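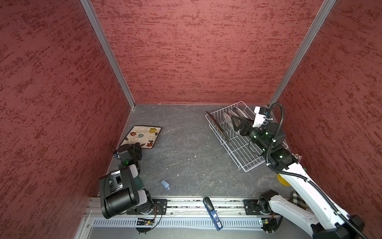
Kerttu Rautiainen wrote to us in June that our reports were the first she had read where the drying times were given per coat, and asked why the rest of the trade did not do the same. Most of it could. The readings have to be taken on site, and that costs a day.

About us
By Onni Lindqvist, Thursday

Trumby tests and specifies lime plasters and mineral paints for older buildings. The firm was set up by Sirkka Turunen and Toshio Minami in two rooms behind the Dirnberg grain store, and still works from there. We now employ seven people. We do not sell plaster, paint or tools, and we take no commission from those who do.

A typical job starts with samples from the wall -- never fewer than two per elevation -- which are crushed, sieved and dissolved to find the ratio of binder to sand. The client receives the grading curve, a suggested mix and a schedule of coats. Where salts are present, we also give a limit for wall moisture, above which work should stop.

Our archive holds 279 analysed mortars, stored dry in labelled jars. Ville Rissanen maintains the index and answers requests from conservation students, who may consult it free of charge. Jars do not leave the building.

Larger contracts have included the Hsu warehouse, where 32 bays were replastered over two seasons, and the Zametti chapel -- a smaller job, but slower, as the north wall had been sealed with cement.

Samples for analysis should weigh at least 300 grams and be sent in a rigid container, marked with the height above floor level.

Filed under: Company, Building conservation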